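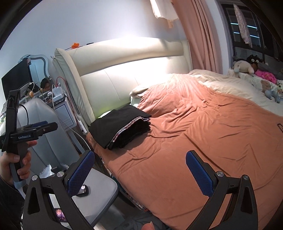

4. Working a room shift with the hand grippers

This section is for room attendants at the Colell guest houses in Virkville who record bed and linen tasks for the Bavton folding system. Valid from 3/2/19.

4.1 Before the first task

1. Open both grippers fully and check that the pads sit flat and the pivot screws are tight.
2. Move cables away from the side of the bed where you will work.
3. Put folded linen on a corner of the bed, not on the floor.

Note: You may work seated or standing. Change position after 33 minutes at the latest.

4.2 Recording a task

1. Hold one gripper in each hand and wait 2 seconds without moving.
2. Take the blanket by its edge, close the jaws slowly, and pull toward the foot of the bed.
3. Finish the task also when the fold is not nice. Bad folds are kept.
4. Open the jaws and wait again before you put the grippers down.

Caution: Keep fingers out of the linkages while the jaws close.

4.3 What changes in your shift

A recorded room takes about 5 minutes more than a normal room. Your supervisor must plan this time – it is not taken from your break. Recordings are not used for rating your speed. From April, the Devadiga cart will fold towels on the ground floor, and attendants there keep the same hours and do the final check of each stack. Questions about hours go to extension 162.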